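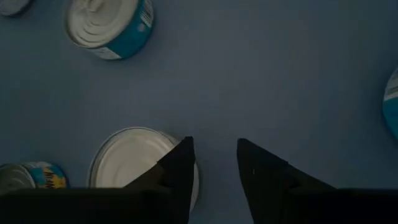
July, 4:10 pm, Sostville packing room

Can sorting, second afternoon. 70 cans through before the break, 2 regrips, both on the wide ones. Mimoza used to do this line by hand and talk the whole time. Now she watches the arm and talks to it, in a tone I recognize from my own reviews.

Her job title is "cell operator" as of this month. Same stool. Her wrist is better, she says, but her neck is worse from looking up at the screen.

Ruoxi wants finger opening logged per can. Reynaldo wants the radio back on. Lower the screen first.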